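検索 キーワードを入力 検索

軽食提供部会 第3回会合 議事録

開催日 10月15日
場所 Fivholm会館 調理室
記録 部会事務局

1 開会

定刻に開会した。出席者が定足数を満たしていることを確認し、前回9月会合の議事録を原案のとおり承認した。あわせて、本日の議題を卓上の配置、朝の軽食の献立、備品の購入及び清掃手順とすることを了承した。

2 前回からの継続事項

前回会合で保留とした提供品目について、事務局から報告があった。利用者アンケートの回答は25件で、温かい品を一つ加えてほしいとの意見が多く、甘い品の追加を求める意見は少なかった。これを受け、目玉焼きをのせたトーストを朝の軽食の基本品目とする案が示された。

委員から、卵の焼き加減を統一すべきか否かについて質問があった。事務局は、黄身の固さは利用者の好みが分かれるため、当面は半熟と固焼きの2種を申込時に選択できるようにしたい旨を回答した。別の委員からは、選択肢を設けると朝の受付が混み合うとの懸念が述べられ、申込票の様式を改めたうえで次回に再度諮ることとした。

3 卓上の配置について

作業台には茶色の敷物を広げ、まな板、皿及びトレーをその上に置く方式とする。まな板は木製のものを用い、パンを扱う作業はまな板の上で行う。盛付け用の丸皿はまな板の近くに置き、出来上がった品をそのまま供することができるようにする。
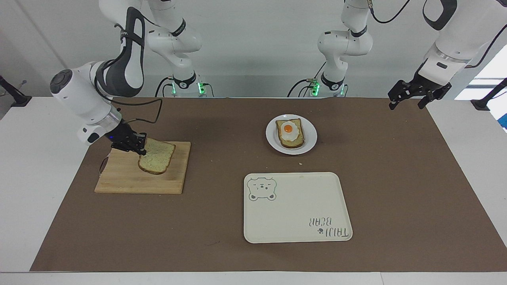 トレーについては、盛付けの段階では皿をのせず、配膳の直前に皿を移すこととした。角の丸い浅型のものは縁が低いため、飲み物を同時に運ぶ場合には注意を要するとの指摘があり、飲み物は別に運ぶことで意見が一致した。

敷物の大きさについて、台の全面を覆うべきとの意見と、一部を空けておくべきとの意見があった。協議の結果、台の端に白い天板が見える程度の余白を残し、申込票や筆記具を置く場所に充てることとした。敷物の縁が多少ずれることは差し支えないが、手前側の端が垂れ下がらないよう、準備の際に確認する。

4 パンの仕入れ及び切り方について

仕入先は引き続きBorkaとする。雑穀入りと白パンのいずれを主とするかについて協議し、当面は雑穀入りを主とし、白パンは希望者分のみを仕入れることとした。厚さは店で切ったものをそのまま使用し、会館で切り直すのは耳を落とす希望があった場合に限る。

重ねて盛る場合の見た目について、委員から、耳の向きをそろえるべきとの意見があった。他の委員からは、少しずらして重ねたほうが取りやすいとの意見があり、部会として特に定めは設けず、当日の担当に委ねることとした。

5 備品の購入について

トレーの追加購入について、事務局から次のとおり説明があった。現行のクリーム色のトレーは柄が淡く、汚れの有無を確認しやすい。同じ柄のものをそろえるか、無地のものに改めるかを検討したところ、子ども連れの利用者から熊の絵柄が好評であるとの報告があり、当面は現行の柄を継続して使用することとした。

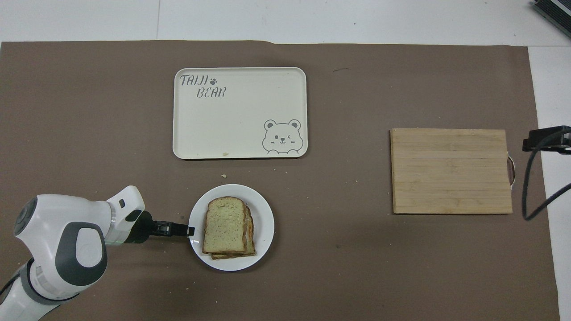 「TAIJI BEAR」の文字と熊の線画が入ったトレー、及び重ねたパンをのせた丸皿

購入先の候補として、Krishnan商店の見積書が配付された。単価は1枚500円である。委員から、運搬時の傷を防ぐため、間に挟む布も併せて購入してはどうかとの提案があったが、手持ちの布巾で足りるとの結論に至り、今回は見送った。卵料理用のフライ返しは先端の傷みが進んでいるため、更新を承認した。

6 清掃及び片付けについて

パンくずの処理について協議した。敷物の上に残ったくずは、品を1回出し終えるごとに取り除くこととし、床に払い落とすことのないよう徹底する。トレーの上のくずも見落とされやすいため、片付けの際に表面を拭いてから棚に戻す。

木製のまな板は、使用後に洗浄し、立てて乾燥させる。持ち手の穴に掛け具を通して壁に掛ける案も出されたが、壁面の使用には会館の許可を要するため、事務局において照会することとした。敷物は汚れの程度に応じて交換し、交換した日を台帳に記入する。

7 その他

Closska棟の改修に伴い、同棟の給湯設備が使用できない期間が生じる見込みであるとの連絡があった。当該期間中は調理室の利用が増えることが予想されるため、部会としての使用枠を早めに申請する。

8 決定事項

・目玉焼きをのせたトーストを朝の軽食の基本品目とする。焼き加減の選択については継続審議とする。
・卓上の配置は第3項のとおりとする。
・トレーは現行の柄を継続して使用する。購入枚数は事務局に一任する。
・まな板の壁掛けについて、会館に照会する。

9 次回会合

日程は会館の空き状況を確認のうえ、別途通知する。議題は申込票の様式、焼き加減の選択及び掛け具の照会結果とする。

以上をもって議事を終了し、閉会した。

コメント

朝の利用者
雑穀パンが続くとのことで安心しました。耳は落とさずにお願いします。

匿名
申込票はいつから新しくなりますか。半熟希望です。

二児の親
熊のトレー、うちの子が毎回楽しみにしています。追加の分も同じ柄だとうれしいです。

最近の記事
軽食提供部会 第2回会合 議事録
調理室の利用申請について
Closska棟 改修工事に関するお知らせ
布巾及びふきんかけの整理について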